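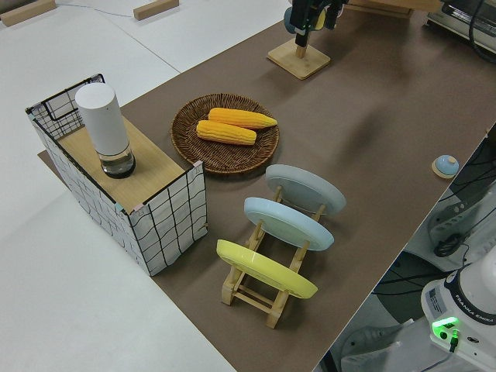
Fandus kitchen set, north end of the mat: corn tray, dish rack and round button.

# Fandus Kitchen Task Set

Item no. 1826 – Mosov Teaching Equipment, Cundulport
Price: $596 per set
Page updated September 4, 2024

The Fandus set is a tabletop kitchen for student robotics work. It was put together for the Min student competition and is also used in classes that teach two-arm manipulation. A team sets it up on one table, puts its robot behind or beside the mat, and works through the task cards.

The set does not include a robot. It is meant for arms with a parallel gripper. Single-arm teams can do the first half of the cards. The second half needs two arms, either on a shared base or mounted separately.

## What is in the box

- Brown mat, rolled
- Wooden dish rack with gray, light blue and yellow dishes
- Wooden mug tree with a teal mug and a pink mug
- Round woven tray with two ears of play corn
- Round light blue button on a wooden base
- Wooden cabinet with a black drawer handle
- Wood and black wire unit for the other end of the table
- Task cards, 41 in all, in a ring binder
- Layout sheet

The toaster oven is not included. Cards that use it are marked with a T. Any small countertop oven with a front handle will do, and it stays unplugged for every card in the binder.

## How teams use it

Most groups start with the corn. It sits in an open tray and can be picked up from above. The dish rack comes next. A dish standing on edge gives the gripper a thin rim to close on, and a bad approach angle knocks the neighbor over, so students learn to plan the way in and the way out as two separate moves.

The mug tree takes longer. Lifting a mug off its peg needs a short upward move before the arm backs away. Hanging it up again is the hardest card in the first half, and we suggest leaving it until students have saved and replayed a few simpler motions.
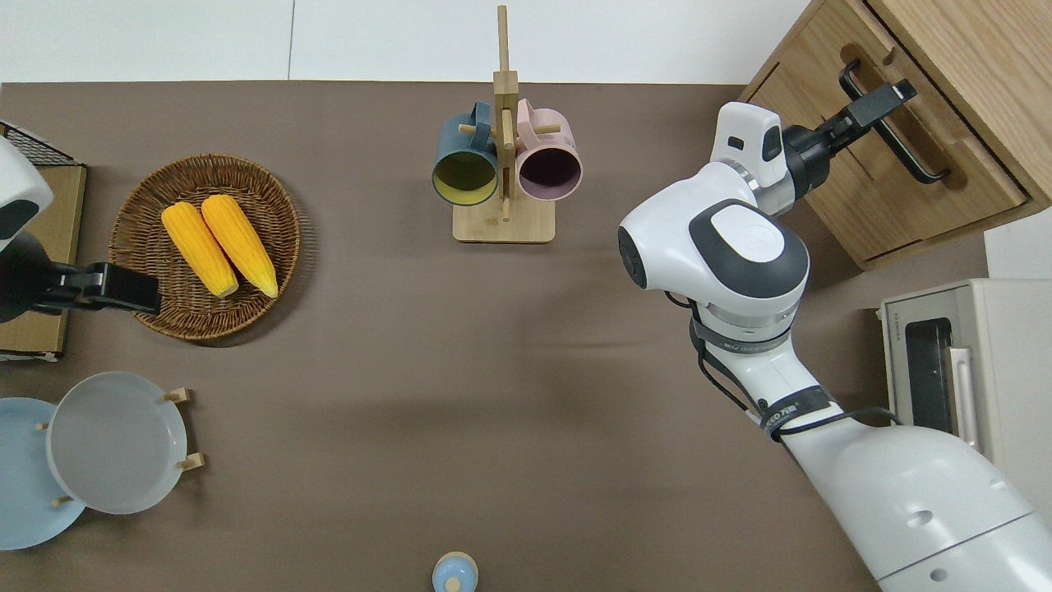

Drawer cards are scored on the handle first. The team has to close the gripper on the bar, pull along the line of the drawer, and let go without dragging the cabinet off its marks. Students who command a straight pull in the wrong coordinate frame will find out quickly. Lower the speed limit before the first attempt and keep one person at the stop button.

After that come the combined cards. One arm holds the drawer while the other brings something over from the rack or the tray. There is no card that requires both arms to move at the same moment. Teams that want to try it can write their own and submit it with their log.

## Setting up

1. Unroll the mat and let it lie flat overnight.
2. Place the cabinet and the wire unit using the layout sheet.
3. Put the rack, tray, mug tree and button where the card says. Positions change from card to card.
4. Run the arm through the full reach check with the gripper empty.
5. Photograph the table before each scored run.

Leave 76 cm clear above the mat. Cables need to be tied back along the arm or the stand. A loop hanging over the dish rack will catch on the pegs sooner or later.

The button is for ending a run. A student can press it, or the arm can if the card calls for it. It is not an emergency stop and must not be wired as one.

## Changes for this year

The binder was revised in August by Damian Widmer and Regula Trummer. Cards 12 and 13 have been swapped, the corn cards now allow either ear to go first, and the time limit on the drawer cards is longer. Sets bought last year can be brought up to date with the printed card pack. The parts are the same.

## From the classes
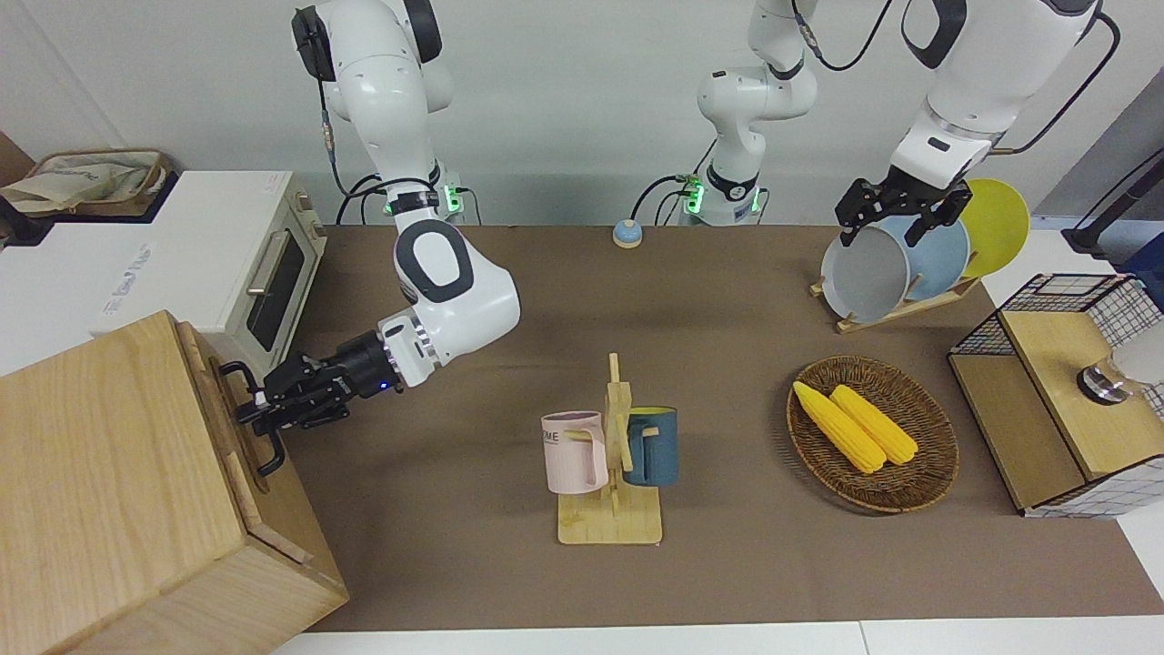 Leonie Egger wrote that her group spent two full sessions on the dishes before going near a handle, and that she would do it in that order again. She asked for a card where the dishes go back into the rack in a different order. That one is now in the binder as card 29.

Ewan MacLeish would like a second mug tree as a spare part. We can supply one, along with single mugs and dishes. Ask for the parts list.

## Ordering

Schools and clubs can order by purchase order or card. Sets ship from Cundulport in two cartons – the cabinet travels on its own. Allow three weeks at the start of term. Loan sets for the Min regional rounds are booked through Valdis Baranauskienė and have to be returned with the layout sheet, the binder and both ears of corn.

Replacement mats are sold rolled only. Please don't fold them for storage, as the crease stays in and the tray won't sit level.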